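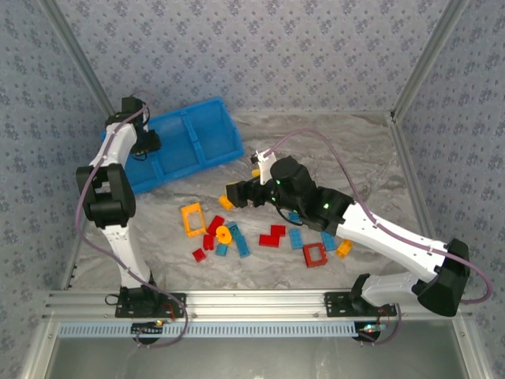

Photo: Korkura

Most families who own plastic building bricks own one bin of them, and most of those bins are a mess. The wheels are under the roofs, the small pieces have sunk to the bottom, and whatever a child wants is somewhere in the middle.

Korkura, a toy library in Bistitz, took in 200 bricks this October, all of them donated. Before anything goes out on loan it is washed, checked and sorted. The checking is quick. The sorting takes up the rest of the day.

The usual mistake at home is to sort by color. It looks good on a shelf, but a red brick in a bin of red bricks is hard to find – everything around it matches. Shape is easier on the eye. Korkura puts plain bricks in one compartment, window frames and doors in another, and cones, arches and other odd shapes in a third. A divided bin works better than a stack of tubs, as there are no lids to lose.

Printed pieces get a place of their own. A brick with a flame on it can be a campfire, a stove or a house on fire, and children ask for it by name. It is also the kind of piece that goes missing first. The library lends no more than 2 printed bricks with each set for that reason.

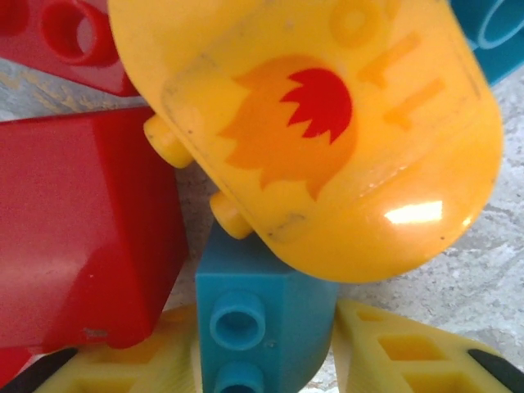
According to Jakab, the flame brick was the only one anyone in the house fought over, and the plain blue ones could have vanished without a word.

Wear is a smaller problem than parents expect. Scuffs and light scratches don't affect how a brick fits, and Korkura leaves them alone. Cracks are different, and so are chewed studs. Those pieces are taken out.

Washing is simple: warm water, a little dish soap and a soft brush for the hollow parts. The bricks then dry overnight on a towel, open side down.

Sets go out in cloth bags under the name Rudimis and can be kept for 14 days. Each bag has a card listing the shapes inside, so it can be checked on the living room floor before it comes back.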